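# Comparing two camera controllers on an outdoor track

This procedure sets out how to compare the Galau and Woris camera controllers on a small wheeled platform. It applies to trials carried out on unpaved paths, where light levels change quickly and the ground shakes the mounting. The aim is to find out which controller gives the navigation software the more usable pictures. Image quality in the ordinary sense is of secondary interest.

Both controllers must be tested with the same camera and lens, on the same platform and over the same stretch of ground. The Gruda mounting plate accepts either unit without changes to the wiring.

## Before leaving the workshop

1. Charge the platform battery to 100 per cent. A partly charged battery lowers the drive speed late in a run and makes the results hard to compare.
2. Fit the first controller and tighten the four plate screws by hand, then with the short key.
3. Load the settings file `track-917`. It fixes the picture rate at 24 per second and leaves exposure under automatic control.
4. Switch off any sharpening or stabilising in the controller menu. The Woris unit turns stabilising back on after a firmware update, so the menu should be checked even where the setting was saved earlier.
5. Record a short clip indoors and confirm that it opens in the Uysal viewer.

## Choosing the route

A suitable route has one side in full sun and the other under trees, with a light-coloured surface that will test the exposure control. Bright gravel beside deep shade is demanding for both units. The route should also include at least one rut or small step, so that the effect of a sudden jolt can be studied.

Runs should be made when the sun is high. In May, the period either side of midday has proved satisfactory. Pairs of runs should follow one another closely, and a pair should be abandoned if cloud arrives between the first and the second. 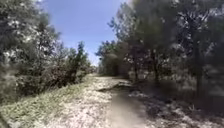

Set the platform down in the middle of the track and drive it forward at the lowest speed setting. Keep to the same line on each run. Operators should walk behind the platform at all times and should not correct the steering unless it is about to leave the path.

After the first run, change the controller, return to the starting point and repeat. Three pairs are sufficient for a first comparison. The order of the two units should be reversed for the second pair.

## Reading the results

Open each recording in the Uysal viewer and examine the following:

- **Edge of the path.** Note whether the border between grass and gravel can still be followed by eye in the lower part of the picture.
- **Detail in shade.** Stones and leaves on the shaded ground should be distinguishable. If they merge into a single dark area, mark the passage as underexposed.
- **Blur near the platform.** Some blur in the foreground is to be expected. Mark it only where it reaches the middle distance.
- **Recovery after a jolt.** Count the pictures between the jolt and the next steady one.

In our own trials the Galau unit held the shaded ground better, while the Woris unit settled sooner after a jolt. One full run produced 2115 pictures, and it is not necessary to study every one. The passages where the light changes deserve the closest attention.

## Storing the recordings

Save both recordings of a pair in one folder, named with the route and the order of the units. Keep the settings file with them. Recordings made with stabilising switched on by mistake should be kept separately and must not be used in the comparison.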